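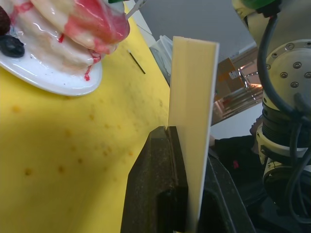
UNIT 2: PLAYING WITHOUT THE PUCK

Chapter 5
Triangles on the Ice

Watch a good hockey team for one shift and try to keep your eyes off the puck. It's hard! The puck is where the noise is. But if you can manage it, even for a few seconds, you'll start to see a second game going on around the first one, played by the skaters who don't have it. They drift, stop, cut back, slide into a gap, and wait. Most of the passes that make a crowd jump to its feet were set up there, in that second game, well before anyone drew back a stick.

This chapter is about the shape those skaters are trying to make, and the shape is nearly always a triangle. In Chapter 4 we followed the puck carrier and looked at the choices open to her (skate it, shoot it, pass it, chip it off the boards). Now we turn to the teammates who give her those choices in the first place.

Start with two players. One has the puck and the other is open, so there is one pass to make, and any half-awake defender knows where it's going. All he has to do is put his stick in the lane. Now add a third player, off to the side and a little ahead. The defender has to pick. If he leans toward one lane he opens the other, and if he stands still in the middle he may cover neither. The puck carrier has gone from one option to a real decision, and the pressure has moved onto the other team.

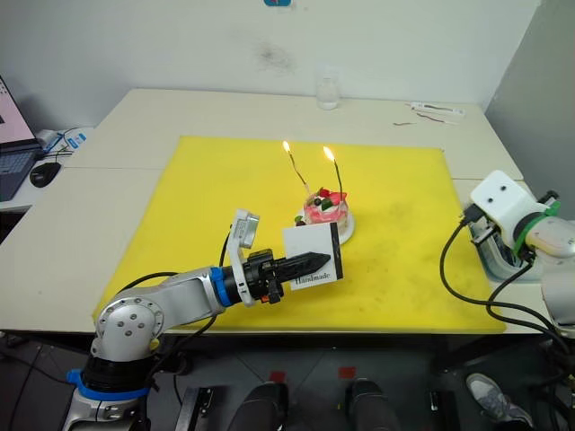

The third player only helps if she stands in the right place, and new players get this wrong in a very natural way: they skate toward the puck. Everyone wants to be near it. Two attackers end up side by side, a single defender covers both of them, and the triangle folds flat into a line. A flat line is easy to defend. Coaches call out "Spread!" or "Space!" from the bench all winter long, and what they're asking for is a triangle with some air inside it.

How much air? Enough that one stick can't reach into two lanes at once, and not so much that a pass takes all day to arrive. The right distance changes with the age of the players, the hardness of the pass, and how chewed up the ice is by the third period. You'll learn to feel it. The drills at the end of the chapter are built to speed that along.

A game to picture

Wasus and Hitetti meet on a Saturday at the Pruitt rink, tied late in the second period. Wasus wins the puck behind its own net. The defender who picks it up has a partner at the far post and a center curling low through the slot, and those three make the first triangle. She passes to the center. The moment the puck leaves her stick, that triangle is finished and a new one is needed, so the left wing comes off the boards and the right wing pushes up toward the blue line. Center, left wing, right wing: there it is again, farther up the ice. Hitetti's forecheckers are skating hard and doing nothing foolish, and they are still a step late each time. 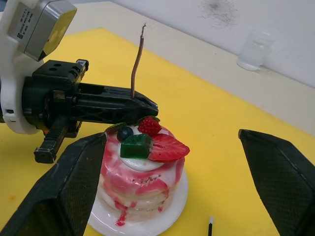 Good breakouts work as a chain. Each triangle shares a side with the next one, so the player who was at the front of the first becomes the back corner of the second, and the puck travels forward without ever leaving the shape. Imagine your own net at one end and your skaters at the corners.

Try it yourself

Exercise 19. Set up a small triangle in one corner of the rink with a single defender inside. Pass for 38 seconds, then rotate. After every pass, the passer must move to a new spot.

Exercise 20. Run the same drill with the Wosa rule: no player may pass back to the teammate who just passed to her. Notice how early the third player now has to get open.

Before going on to the next section, sketch the Wasus breakout on a blank rink diagram and mark where each player was when the center received the puck.

Print this page | E-mail this page

Filed under: Hockey > Team Play > Passing and Support

Contact us | Copyright, all rights reserved | Back to top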